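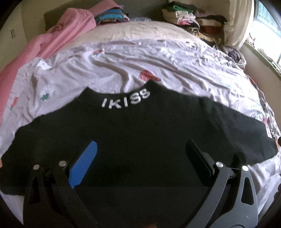

About the Calance School of Management Practice

Calance is a small school for people who already work. We teach management, operations and technology subjects to adults who have a job, often also a family, and who wish to study seriously without leaving either of them. This year we have 226 students on our programmes. Most of them study in the evening and on Saturdays, and they come to us from hospitals, transport companies, software firms, family shops and city offices.

How we started

The school was opened by Dela Lamptey and Jae-hoon Woo, who had been colleagues in the same logistics company. Dela was responsible for training new team leaders there, and Jae-hoon was one of the engineers she trained. They both noticed that people were promoted because they were good in technical work, and after that they received two days of slides and a folder. Dela began to hold an evening class in a rented meeting room in Eshun. The first group had 30 people, more than the room had chairs, and several of them brought their own managers to the second meeting.

From this evening class came the Certificate in Team Leadership, and it is still the programme with the most applications. The executive master's programme was added later, when former certificate students kept writing to us to ask what they could study next. We were slow to say yes to them. A master's programme needs permanent teachers, a library and an examination office, and for a long time we had only Philomena Odoi, who did the work of all three from one desk.

What we teach

There are three routes at Calance.

Certificate in Team Leadership. Seven months, one evening a week and one Saturday a month. It is for people who lead a team for the first time, or who will do so soon. The subjects are planning of work, difficult conversations, basic budgets and writing. We put much weight on writing, and some students are surprised by this in the first weeks.

Diploma in Operations and Technology. One year. This route is for people who must make decisions about systems, suppliers and processes, but who are not necessarily engineers. Jhosep Zapata leads the diploma. He came to us from the purchasing side, and his course on contracts is taught entirely from real contracts with the names taken out.

Executive Master's in Management Practice. Two years, part-time. The master's students meet in blocks of four days, five times a year, and between the blocks they work in small study groups. In the second year every student completes a project inside his or her own organisation. The employer must agree to the project in writing before it begins.

All teaching is in English. For many of our students, and also for many of us who teach, English is a second or third language. Teachers speak at a normal speed but they avoid idioms where it is possible, and the readings are sent two weeks before each class so that there is time to read them slowly. Language mistakes do not lower a mark unless the meaning is lost.

The residential week

Each November the master's students travel together to Masov for a residential week. They visit companies in the morning and work on their cases in the afternoon, and on the last day they present to a panel of managers from the companies they visited. The panel asks direct questions. We have had presentations of twenty minutes which were followed by an hour of discussion, and the bus had to wait.

The price of the week is included in the tuition fee, with the hotel and breakfast. Travel to Masov is paid by the student, or by the employer if the student has arranged this. Students who cannot travel for reasons of health or family care may do the same work in Eshun with a teacher, and they present by video on the same day.

Our teachers

We have nine permanent teachers and a larger number of guest teachers. All of the permanent teachers have worked outside a university for at least five years, and four of them still do so part of the week. Dela Lamptey is the head of school and teaches the opening course of every programme. Jae-hoon Woo teaches operations and data. Philomena Odoi is now academic registrar, with two colleagues in her office, and she still reads each application from beginning to end. Jayson Espiritu is responsible for the study groups and for student support. If you miss two classes without a message, it is Jayson who will telephone you.

Guest teachers come normally for one or two sessions. We ask them to bring one problem they did not solve well, because our students learn a great deal from these stories and the companies' own publications do not contain them.

Jivstead

Jivstead is our online learning space. It was built for us and it is quite plain. There you find the readings, the recordings of lectures, the discussion boards for the study groups and the form for handing in work. Discussions in class are not recorded, only the lectures. Former students keep their access with no time limit, and many of them return to download a template or to answer a question from a new group.

The library in Eshun is on the second floor. It holds the course books in several copies and a collection of old student projects, where the company has given permission. You may read the projects in the library but not take them home.

Fees and support

The fee for each programme is given on its own page and it can be paid in monthly parts. Each year we give a number of study grants of 1,000 euros to students who pay the fee themselves without help from an employer. There is a short form for this and it is read separately from the application, so asking for a grant has no influence on admission. We do not give discounts to companies for sending many people. We prefer that no company has more than four persons in one group, because the conversation becomes narrow otherwise.

Who we accept

For the certificate there is no requirement of an earlier degree. For the diploma and the master's we ask for a first degree or for long working experience which we can discuss in an interview. Every applicant for the master's is interviewed by two of us. The interview takes forty minutes and needs no preparation, except that you should be able to explain what your organisation does to a person who has never heard of it.

We answer all applications within four weeks. When we say no, we write the reason, and you are welcome to apply again.

Visit us

The next open day is Sat 13 April, from ten in the morning until two in the afternoon, in the main building in Eshun. You can sit in a certificate class, meet present students and speak with Philomena about your documents. Children are welcome, and there is a room for them on the ground floor. Please register on the contact page, so that we know how much lunch to order.

If you cannot come, write to the admissions office with your questions, or ask for a telephone call at an hour that suits your work. Jayson also keeps a list of former students who are willing to talk with applicants from the same profession, and he can usually arrange a call within a week.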